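Table basket

From the Govis Household Encyclopedia, entry 41. Written and looked after by Seren Gape.

A table basket is a small open-topped basket, these days nearly always plastic, that holds the things you need to set a table and carries them back to the kitchen when the meal is over. Some people call it a caddy, my grandmother called it "the carry," and in the stores it's usually sold as plain storage with no mention of tables at all. I've used one daily for years, so please read this entry as the work of a fan (I've tried to be fair to trays!).

What goes in it

The usual load is cutlery, a cup or two, a small bowl, and whatever snack is making the rounds. Cutlery is the awkward part. Knives and forks are long and thin and they slide to the lowest corner the moment you tip the basket, so most people either lay them flat along the long side or stand them up in a cup. I'm a cup person. A straight-sided steel cup holds one person's knife, fork and spoon upright without falling over, and you only have to pick up one thing when you get to the table.

Stainless steel is the standard for everyday cutlery and it's what I'd point anyone toward. It's tough, it doesn't mind being jumbled together, and a scratch or two never hurt a fork. Pick pieces up by the handle, lay them down by the handle, and keep your fingers off the end that goes in somebody's mouth. My mother drilled that into us and I still hear her every time I set a table.

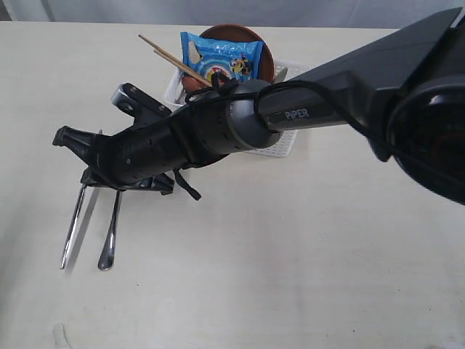

Where the pieces go on the table

There are whole books about this and I own more of them than I should. The common formal layout puts the fork on the left of the plate and the knife on the right with its blade facing in, and the spoon goes outside the knife. Glasses and cups stand up above the knife.

At home it's much looser. Plenty of families put the knife and fork side by side on one side of the bowl, which takes up less room and works nicely on a narrow table. With soup, or cereal, or anything else that's eaten with a spoon alone, the spoon often goes straight into the bowl before it's carried out. Purists hate that. I do it all the time, although a long-handled spoon in a shallow bowl will catch your sleeve sooner or later, and then you'll be wiping up soup.

Mixed sets are completely normal. A colored spoon with steel forks, a metal cup beside a ceramic bowl – it all counts as a table setting if people can eat from it. I'd say the matching set is the exception in most homes I've visited, and I find a mixed table friendlier anyway. 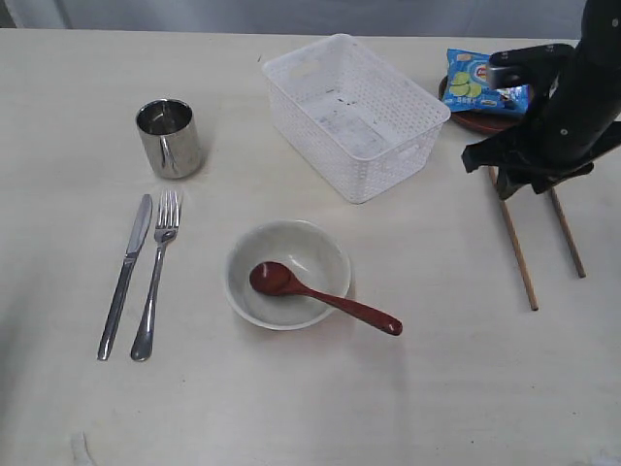
A casual setting with a steel cup, knife and fork on the left, a red spoon in a white bowl, and the basket toward the back.

Basket or tray?

This comes up every time I talk about the subject, so it gets a section. A wooden tray looks lovely and it keeps bowls level, and if you're carrying anything with liquid in it, use the tray. A basket has walls, though, and walls are what you want for cups, loose cutlery and bags of chips that would skate right off a flat surface. It also leaves you a hand free for the door if it's a small one. I keep both. The tray stays on the table as a place for snacks and the basket does the traveling back and forth.

One thing I'd never do is stack full bowls in a basket. I tried it once in February with leftover bean stew and I was picking beans out of the lattice for days.

Materials and shapes

Older table baskets were wicker or wire. Wicker is light and pretty, but it holds crumbs and it doesn't love being washed. Wire lasts forever and drops every teaspoon you own through the gaps. Molded plastic took over for good reasons: it's cheap, it's light, and you can rinse it in the sink.

The most familiar pattern has small holes all over the walls, laid out in rows so that the plastic looks a bit woven. The holes let air in and keep the weight down. The rim is generally solid, which makes the whole basket stiffer, and there'll be a cutout at each end that you can get your fingers through. Floors vary. A solid floor is better for cutlery (nothing pokes through) and a slotted floor is better for draining. If you can only have one, get the solid floor.

Rounded corners are worth looking for too. Square ones trap grit, and you'll end up going after it with a toothpick.

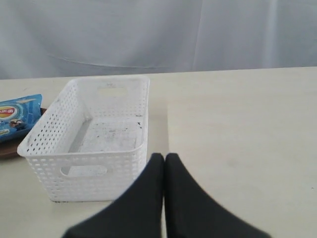 White lattice basket with a solid floor and rounded corners, overdue for a scrub.

Sizes and prices

I get asked where mine come from, so I went through my shopping notes for this update on 24th May. The one I use most is a Meireles, 320 millimeters along the long side, and I paid 99 for it at the Skadenitz market hall. The same stall had a Kendora willow basket with a cloth lining for 699. It was gorgeous! I picked it up, put it down, walked around the hall and picked it up again, and then I went home without it. For one or two people 320 millimeters is plenty. For a bigger family I'd buy a second basket of the same size in preference to one giant one, which gets heavy fast once there are plates in it.

Cleaning

A solid floor collects everything: crumbs, dust, gray scuffs from the cups, and those little black specks that gather in the corners and that I've never managed to identify. Tip it out over the trash first. Then warm water, dish soap and an old toothbrush for the corners and the holes, and let it dry upside down with one edge propped up. Scuff marks usually come off with a paste of baking soda. Go easy on it, as scrubbing too hard dulls the plastic and the next lot of dirt sticks even better.

I wash mine on the same day I wipe down the table, and I still find a sesame seed in there every single time.

See also: Breadbasket; Cutlery tray; Dish rack; Snack bowl; Tablecloth clips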